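Wulalari Forums > General Discussion > Is the new forum rep thing working for anyone?

Page 1 of 1

mossback_tank
Posts: 1259
So we're a whole season into having Bawa as the only rep posting in General and I want to know how people feel about it. I've played Wulalari since the Drelen server was the only one you could get into at night, and back then the reps would jump into a thread, argue with you for three pages, and then go fix the thing. Now I get "thanks, passing this along" and a lock. My thread on shield decay had 118 replies and the lock message was one line.

I'm not mad at Bawa personally. I just miss having somebody to yell with.

pixelgoose
Posts: 300
I'm the opposite, I like it. The old reps argued with people and half the time they were arguing about stuff they didn't have the numbers for. Remember the April patch, when we got told healers were getting their mana refund back, and then they didn't, and then there was a week of posts about what "soon" meant? I'd take a short boring answer over that any day.

Also your shield thread got locked because two guys were calling each other names on the last page. I was there lol

mossback_tank
OK fair on the name calling. But lock those two! Everybody else was posting combat logs.

tinroof
Posts: 12
New here, started on Voritz a little while back. Is Bawa a paid employee or a player with a badge? The profile doesn't say and I've seen people swear to both.

pixelgoose
Paid. The green names are players who help out in the newbie section, and the orange ones work there. Bawa's orange.

fernwhistle
Bawa was green first though, if I'm remembering right, and went orange when the old Drelen forum got merged into this one. I always figured that was why the posts got shorter. When you're a player you can say "yeah that boss is dumb." Once it's your job you can't, or you can, but then it's in forty screenshots by dinner.

I do think we're partly to blame. I went back and read some of the threads from before the merge (slow night, my guild bailed on raid) and we were kind of awful? There's one where a rep says they're testing a fix and the next whole page is people telling them to quit. I wouldn't write long posts for that crowd either.

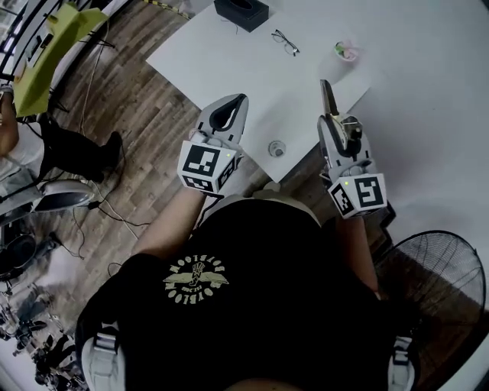
Ok, my turn, and I come at this from the Voritz side, where we never had the chatty reps to begin with. What we had was a bug section that got read. You'd put in your steps, somebody would tag it, and the tag would change when it moved. I never once talked to a human about the ladder bug on the docks and I was totally happy, cause I could see the tag go from "seen" to "testing" and then one day I could climb the ladder. So I don't much care if Bawa's friendly, I care if the tags move, and right now they don't. Mine has said "seen" forever. You could stick a little green light on every post, like the one on the cube of that gripper on the left, and I'd be good with that. Light's on, somebody's got it. I don't need a conversation.
- saltlick_rogue

fernwhistle
See, that I'd sign up for. A tag that moves beats a "passing this along."

mossback_tank
Hard disagree, sorry. Tags are fine for bugs. Shield decay isn't a bug, it's a decision somebody made, and I want to hear why they made it. What's the tag for "we think tanks were having too much fun"?

saltlick_rogue
"Working as intended." They've had that one for years.

mossback_tank
Ouch. Yeah.

pixelgoose
I'd like to point out that Bawa did explain shield decay, in the patch notes thread, second page. It was a pretty long post for Bawa. The idea was that people were stacking it before the pull and never having to think about it again during the fight. You can hate the reason, but it's there.

mossback_tank
Link? I looked for that and couldn't find it. Search on this forum is garbage, it only gives me my own posts.

pixelgoose
Sort by rep posts, there's a drop-down at the top right of the section page. I'll bump the thread for you.

tinroof
Didn't know about the drop-down either, that's super useful, thank you! Can you do it by server too?

pixelgoose
No, they took that out in the merge. You used to be able to filter for Drelen or Voritz and now it's everything in one pile. Worst thing about the merge imo, way worse than anything with the reps.

mossback_tank
Ok I read it. I still think it's a bad change, and I think putting that on page two of patch notes and then locking my thread with one line is a goofy way to do things. But it's a real answer and I missed it, so I'll take back the part about never getting one.

The lock I'm still annoyed about.

Bawa (Wulalari Team)
Hi all, been reading. I could've linked my patch notes post in the lock message on the shield thread and I didn't, so I've edited it in now. Bug tags: I'm asking the people who handle those and will post in the bug section, not here. The server filter isn't something I have news on.
Leaving this one open. Please keep it nice.

saltlick_rogue
Mine still says "seen" :(

mossback_tank
That's the longest thing you've posted in General since the merge and I'm gonna go ahead and count it. Can I repost my logs in a new shield thread or will that get merged too?

Bawa (Wulalari Team)
New thread is fine. Put the logs in the first post.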